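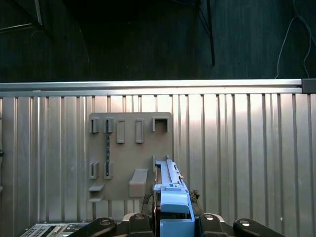

Will the Stulby paintings be ready to hang by the end of the grant period?
Most of them will. Eleven of the 16 canvases are finished and varnished, three are in progress, and two are still waiting on a decision about their linings, which is explained further down.

Progress report to the Wonine Fund
Project: Cleaning and rehanging the Stulby landscapes
Prepared by Covadonga Figueroa, project lead

Work since the last report

We spent most of this period on the large river views. These were the dirtiest of the group and had the thickest old varnish, which had gone brown in the skies and almost black along the lower edges. Yeshi Beyene did the solvent tests and most of the cleaning. The earlier varnish came off without trouble on all but one picture, "Ferry Landing, Evening," where the painter seems to have mixed resin into the glazes. Yeshi stopped after clearing the sky and the far bank. We have agreed to leave the foreground as it is – thinned a little, but not taken down to the paint.

Cleaning turned up two signatures. One is on the small orchard picture, lower left, and was expected from an old sale list. The other is on the view of the mill pond, which had been cataloged as a pupil's work. It reads the same as the others and sits under the varnish, in the same paint as the reeds. Nele De Bruijn has compared it with the letters and is satisfied. The label and the catalog entry will be changed.

Retouching is complete on eleven canvases. Losses were small on most of them. The worst was the winter road, which had an old tear near the center and a patch on the back put on with what looks like household glue. The patch is off, the tear has been rejoined thread by thread, and the fill is level with the surface.

Frames

Abenezer Dinsa has repaired nine frames in the workshop at Jinham. Four had missing corner ornament, which he cast from the matching corners and toned to fit. Two frames are not original to their pictures and are too shallow for the new backing boards. We plan to build them out at the back, which costs less than replacing them and doesn't show from the front.

Spending

The budget line for frame materials was $1,000, and it has been spent in full. Glazing for the two works on paper came to $700 against a budget of $1,000. With your approval we would like to move the remaining $300 to frame materials to cover the build-outs. No other line is over.

Problems and delays

The two canvases mentioned at the top were both wax-lined many years ago. One lining is sound and the other is lifting at the left side. Getachew Nigatu looked at both and advised leaving the sound one alone. For the lifting one he gave us two choices, a local repair along the edge or a full removal. The local repair can be done within the current schedule. The full removal can't, and would need a separate request. We lean toward the local repair and will confirm in writing once he has seen the picture out of its stretcher.

We also lost eight working days when the extraction unit in the cleaning room failed. The part came from Taheri and was fitted under warranty, so there was no cost to the grant.

Public work

The Sunday studio talks have continued. Nele gave one on how the painter worked from pencil notes made outdoors, using three of the sketchbooks, and Yeshi gave one on varnish. Several people asked for the sketchbooks to be shown beside the finished paintings. We have added a case to the hanging plan for this.

Next period

Finish retouching on the three canvases in progress. Build out the two shallow frames. Settle the lining question and carry out the repair. Complete the labels, including the new attribution for the mill pond. Photograph all the paintings, front and back, for the condition file. Hanging is planned for June – the wall plan is drawn up and can be sent on request.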